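Home Products Household Storage Jewelry Care

Tormont Jewelry Sorting and Storage Set

Item group: Personal storage
Supplied by: Merusstead Household Supply
Availability: In stock, shipped flat

The Tormont Jewelry Sorting and Storage Set is intended for households that hold necklaces, bead strands, earrings and small ornaments together in one container and wish to store them separately. It consists of a divided base tray, a lift-out tray for small pieces, a set of strand cards and a pad of labels. The set is suitable for costume jewelry and for everyday pieces. It is not a safe and has no lock.

Before sorting

The customer is advised to begin on a bed or a wide table covered with a cloth. A cloth keeps round beads from rolling and makes it easier to find a loose earring back. The full contents should remain in their present container at the start. Emptying a container at once tends to tighten knots between strands, especially where thin cord is mixed with beads.

Long strands of large beads should be freed first. In a shallow cardboard box such as the one shown, with brown wooden beads looped around smaller yellow and multicolored ones, the wooden strand is the proper place to start. The end that lies free is lifted, and the remainder is allowed to slide out under its own weight. Strands of small white or gray beads are lifted from the highest point of the loop and never pulled sideways.

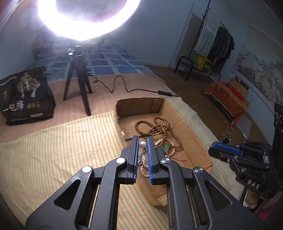 Can strands on cotton cord and strands on elastic be stored in the same compartment?

They can share a compartment if each strand is on its own card. Elastic should be laid in its natural ring and left unstretched, while cord may be wound once around the card and tucked into the slot. Any strand with a worn knot should be set aside for restringing before it is stored.

Contents of the set

Base tray, 310 mm long, with four compartments
Lift-out tray with lined wells for studs, rings and charms
Strand cards with slotted ends
Label pad
Instruction leaflet

The base tray is made of gray board with a cotton lining. The lining may be brushed clean but should not be washed. The compartments are of unequal width. The widest is meant for necklaces with large beads, and the narrowest for bracelets and cords. The dividers are fixed in this model. Customers who require movable dividers are referred to the Tormont Rathore Tray, which is sold separately and takes the same strand cards.

Small pieces and pairs

Stud earrings are the pieces most often separated from their partners. A single stud found during sorting should be placed in a well immediately and should not be left on the bedding. A white pearl with a thin metal post is easily overlooked on a striped sheet, and the post may catch in the weave if the sheet is gathered up. The lift-out tray may be set beside the work area for this purpose — it is stable on a mattress when the base tray is placed beneath it.

Each well holds one pair of studs of ordinary size. Pearls should be kept apart from metal chains, which can mark the surface. They should be wiped with a soft dry cloth after wear and put away last.
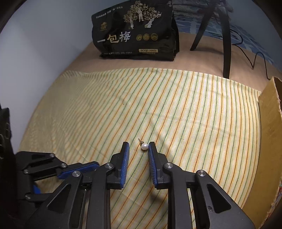
Pallavi Saxena writes that she now leaves one well empty for single earrings and goes through it each November, and that in her view the leaflet ought to recommend this. She adds that the narrow compartment is a tight fit for a wide bangle. The observation on bangles is correct, and the widest compartment should be used for them.

Care and storage

The set should be kept in a dry place and away from direct sunlight. Dyed wooden beads can transfer color to the lining in damp conditions, and a strand that has been worn in rain should be dried fully before it is returned to its card. Trays may be stacked two high in a drawer.

Ordering

Single sets are sold through the Zasalstead counter and by mail. Replacement strand cards are packed in cartons of 1000 for shops and in small packets for households. Labels are available to shops in cartons of 3000. Replacement linings are not sold, as the lining is bonded to the board.

Inquiries concerning restringing, bulk orders or missing parts should be addressed to Pallavi Tyagi at the Zasalstead counter. Please state the item name and whether the matter relates to the base tray or the lift-out tray.

Related items: Tormont Rathore Tray, Tormont Strand Cards, Tormont Label Pad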